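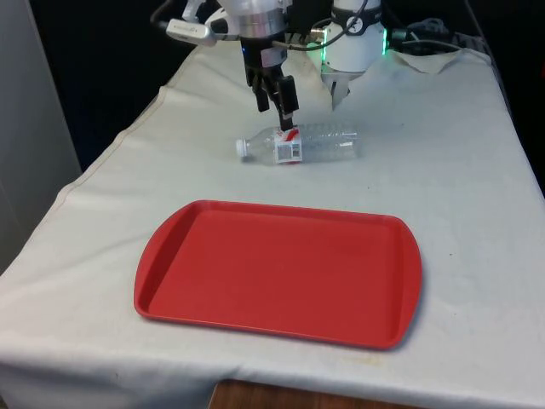
I do wish people would stop apologising for long songs. Clastidix put out their second record in March, and every friend I've played it to has looked at the clock before the singing started (it takes a while, I'll grant you!). The closing piece runs to 53 minutes, give or take nothing, and I've loved every one of them. 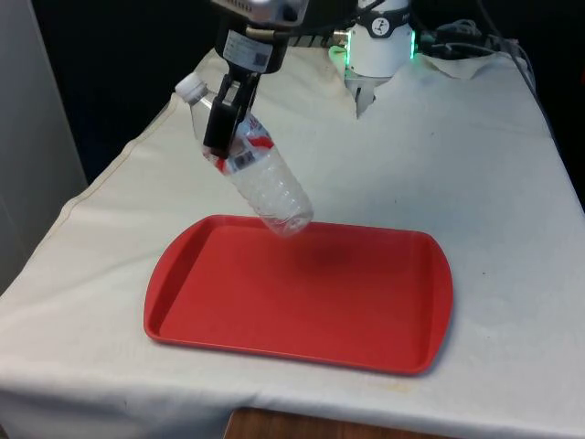

Zodwa Pillay's cello carries the slow middle part, and I could happily live in there for a week with a pot of tea. Do I think the drums come in too loud after it? Yes, a bit. But I'd still take it over six tidy singles, and I've told my brother so more than once.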